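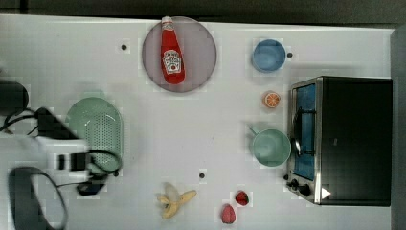
Can a Robot Clear the Table Yet? Project Report

E-mail this page | Print this page | 14 shares

Our group wanted to know if a robot arm could do a dull kitchen job without someone standing next to it. The ads say yes. After a month of trying, I say no, or at least we didn't see it.

The job

Put the food and dishes where they go, one piece at a time. We wrote the commands in a program we named Plillia, and each run got up to 3 minutes. A run passed only if no one touched the arm, the table or the stop button.

What we used

Mostly play-kitchen stuff, with a plate, a colander, a toaster oven and a red ketchup bottle. That is already a break for the robot. Toy strawberries don't squash, and a peeled toy banana doesn't leave anything behind on the fingers. A real kitchen also doesn't have a plain white table with so much room on it.

Where it was hard

The bottle lies on the big round plate, so to move the plate you have to deal with the bottle first. A person sees this without thinking. We had to write it in as a rule. The other trouble is room: the gripper is bulky next to the dishes, and it can cover most of a plate while it works.
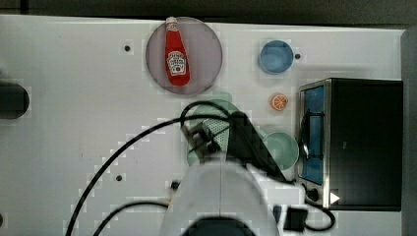 Results

We did 104 runs and 32 passed. Of those, 18 were the orange, which is the easy one. Take the orange out and I wouldn't let this thing near my lunch.

My partners think more practice runs would fix it. Maybe. I would want to see it with wet dishes before I believed that.

3 comments

stanciu_lab: Did you try a softer grip on the bottle?

Clellomby: 32 is better than my roommate.

dradunura: Please post the orange numbers separately.

E-mail | Print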